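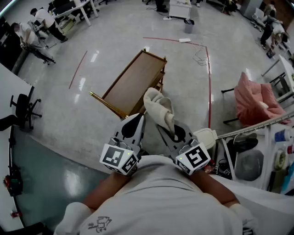 It was the evening bus she had missed most of all, a reader from Kulamham told us, and when she heard it was coming back she put the kettle on and rang her sister in Jornham straight away, before she had even finished reading the notice in the shelter.

She will not be the only one making telephone calls. Stullus, the company that has run the buses on our side of the valley for as long as most of us can remember, has confirmed that the number 17 will once again run into the evening between Jornham and Kulamham, with a late journey back over the Tam after the shops and the cinema have closed. The new timetable begins on 4 July 2023 and copies are already on board the buses, tucked in the rack behind the driver.

Regular passengers will remember how things were before. The 17 used to leave Jornham market place every hour until well into the evening, and you could go to a film, or sit with somebody in hospital until the end of visiting, or simply stay for a second drink, and still be carried home along the river road with the lights of the farms going by. Then the evening journeys were withdrawn, and the last bus of the day left while it was still broad daylight for half the year. People with cars hardly noticed. People without them noticed very much indeed, and a good many of them wrote to this website to say so.

Over the spring, Stullus asked its passengers what they wanted, with forms on the buses and in the libraries at both ends of the route, as well as a page online. By the time it closed in June it had received 1,401 replies, a splendid number for two small towns and the handful of villages strung between them. The company says the evening service was the thing asked for most often, followed by a better connection with the trains at Jornham and then, some way behind, by a plea for the heating to be turned down in mild weather.

The trains have been looked at too, we are pleased to report. At present the bus pulls away from the station just as the passengers from the teatime train are coming over the footbridge, and there can be few of us who have not stood on those steps with a heavy bag and watched it go. From the start of the new timetable it will wait a little longer. Stullus does warn that the driver cannot hang on for ever if the train is badly late, and asks for a bit of understanding on those evenings.

A single journey will cost £2 whichever stop you get on at, and passes will be accepted on the late buses in just the same way as in the daytime. The trip from end to end should take 36 minutes, which is slightly longer than now. That is partly down to the wait at the station and partly to the route itself, as the bus will go round by the surgery at Kulamham on every journey where before it only did so in the mornings. Anybody who has had to walk up from the main road to a late appointment, in the rain, with a poorly child or a bad hip, will probably think the extra time well spent.

There is a less welcome piece of news for those who live up at Tam Bridge. The stop on the Jornham side of the bridge is to go, and passengers will need to use the one by the old tollhouse, a short walk further along. The company's view is that the bus blocks the road there while it is standing and that drivers have been worried about cars overtaking on the bend. We have heard from several people who are sorry about it. One told us she had caught the bus from that stop since her school days and would miss the wall, which is just the right height for resting a shopping bag on. The pavement to the tollhouse is narrow in places and the hedge could do with cutting back, and we have passed both of those points on to the council.

The Sunday service stays as it is, with the first bus leaving Kulamham in the middle of the morning. A number of readers had hoped for something earlier, and Stullus says it will look at the question again when it has seen how the evenings go. The school buses are not affected and will carry on with their own timetable until the end of term.

We should add that the evening journeys are being brought back on trial for a year. After that the company will look at how many people have used them and decide whether they can stay. The winter months are likely to matter a good deal, when it is dark and wet and an armchair looks very tempting, so if you have been meaning to see the choir at Jornham, or to take up that evening class you keep talking about, it might be a nice year to do it.

For anyone who would like a timetable in larger print, the libraries will have them behind the counter, and drivers can be asked for one as well. Until the new times begin, please go by the old notices in the shelters, even where the new ones have been put up beside them. We gather there has been some confusion already at the Kulamham turning circle, where two passengers waited most of an evening for a bus that had not yet been restored to them. They were given a lift home by a neighbour in the end, and both say they will be trying again in July.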